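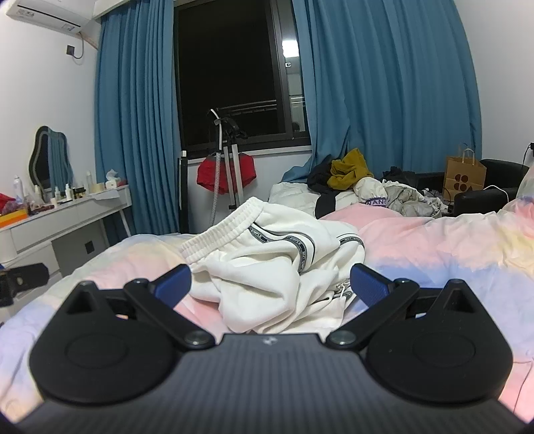
4. Laundry diaries and the washing of bed covers

4.1 Sample and diary form

Households were recruited in Turia and Veltine through notices posted in grocery stores and in the entry halls of apartment buildings. Of the 58 households that enrolled, 46 kept the diary to the end. Most of those that dropped out did so in the first two weeks, and their entries are left out of what follows. Households in Turia mostly have a washer in the home. In Veltine, shared basement machines and coin laundries are more common, and this difference turned out to matter more than household size or income.

The diary form was drawn up by Thérèse Cloutier and tested in July on a small group that did not take part in the main study. Each load was entered on one line, with the items washed, the temperature setting, the place of washing and the way of drying. A free column at the right was meant for short remarks. In the test version the items were chosen from a printed list, but people wrote over the list so often that it was dropped and replaced by an open line. Spelling and wording were left as written and coded afterward.

4.2 Coding

The diaries contain 3257 entries. Two coders sorted them by the kind of item: clothing, towels, sheets and pillowcases, bed covers, and other. The term "bed cover" is used here for any filled or quilted layer that lies on top of the sheets, with or without a removable outer case. Participants themselves used comforter, quilt, duvet, blanket and spread, often more than one of these for the same item, and no attempt was made to keep the words apart. Pillows were coded as other unless only the case was washed.

Mixed loads were a difficulty. A load that held a bed cover and a few pieces of clothing was counted as a bed cover load, on the grounds that the cover decided the machine, the setting and the drying time. The coders disagreed mainly about throws and light blankets. These cases were settled by going back to the remarks column, and where it was blank the entry went under other.

4.3 Layers on the bed

Whether a bed cover is washed often or rarely depends in part on what lies between it and the sleeper. In the follow-up interviews, we asked what was on the bed at the time and in what order. Households that used a top sheet saw the cover as an outer layer that stayed fairly clean. Those without a top sheet were more likely to talk about it as something that touches the skin, though this did not always lead to more washing.

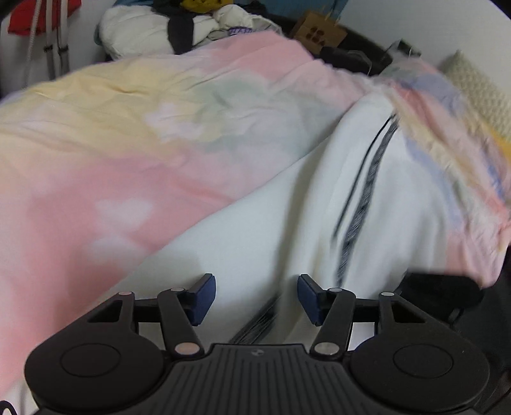 Figure 3. Bed with a pastel tie-dye comforter and a white pillow or bolster.

The bed is also a surface used during the day. Participants fold laundry on it, set down bags and coats, sit on it to work and lay out clothes for the next morning. Several said that they would not put worn clothes on a clean sheet but had no objection to putting them on the cover. One respondent in Veltine described the cover as "kind of the floor of the bed." Color and pattern came up as well. Plain light covers were said to show marks quickly, and patterned ones were thought to hide them, so that the decision to wash was made by date or by smell instead of by sight.

4.4 Reasons given for washing and for putting it off

Clothing alone made up more than 80 percent of all entries, and bed covers were the smallest of the named groups. The reasons written beside them were a spill, a visit, illness, a pet, and the change of season. A fixed schedule was rare – it was mentioned mainly by households with a washer large enough to take the cover without folding it tightly.

The reasons for putting it off had mostly to do with drying. A filled cover takes up a whole drying rack or needs two dryer cycles, and in Veltine the second cycle has to be paid for. Participants without a second cover had to finish the job before night, which limited it to days when someone was home. Some wrote of covers that came out with the filling bunched at one end. After that had happened once, they tended to wait longer before the next wash, or to air the cover at an open window and count that as cleaning. Airing was not asked about on the form and appears only in the remarks, so its frequency cannot be given.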